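Bonex pantry moth traps, the 2 pack. Bought after finding webbing in the flour, the muesli and, worst of all, the dried apricots I'd carried back from my aunt's. Zerrin Kahraman here, same reviewer as the airlock jars, still hate moths.

**Short version:** decent trap, bad instructions, buy the refills somewhere else.

Background. I bring a lot of dry food home in my suitcase. Bulgur, nuts, tea, the lot. All declared, all fine at the airport, but a sealed bag isn't always a clean bag and something clearly hitched a ride in one of them. By the time I saw the first moth there were larvae in the corners of the cupboard. Threw out nearly everything. Washed the shelves. Then the traps.

Setting up. Fold the card into a tent, peel the backing, stick the lure tablet in the middle. Should take a minute. The fold lines are on the wrong side though and the first one sprang open and stuck to my sleeve. Glue is ferocious. Washing up liquid did nothing, cooking oil got most of it off. Wear something old.

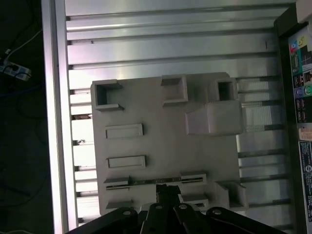
First moth the next morning. Four by the end of the week, then a gap, then one more. Only males go for the lure so it wont clear an infestation by itself, and the box is sly about this. It says "protects your food". It doesn't. It tells you whether you've still got a problem, and for that I'd say it's good.

Compared with the Clisent one I had in the old flat: Clisent is a plastic case, looks nicer, easier to stand on a shelf, costs more. Caught less for me, but that was a different kitchen and probably fewer moths to catch. Toom do a hanging version. Tried it once, fell in the rice. No.

Moans:

- leaflet is tiny grey print, english bit is on the back under the fold
- no space to write the date you opened it, so I used a marker
- lures sold singly at silly prices, the hardware shop in Banside has them cheaper
- smell. Slight, but I can smell it

Good bits: flat, fits behind jars, no spray near food, glue still sticky after weeks.

Put one in the cupboard and teh other by the bin. The bin one has caught a single fruit fly so far. Keep them away from open windows or you'll be inviting the neighbours' moths in.

Four stars, would be three if the glue was weaker. Next lure change is due in July, will update if anything turns up in the new bulgur. It's in the freezer for now.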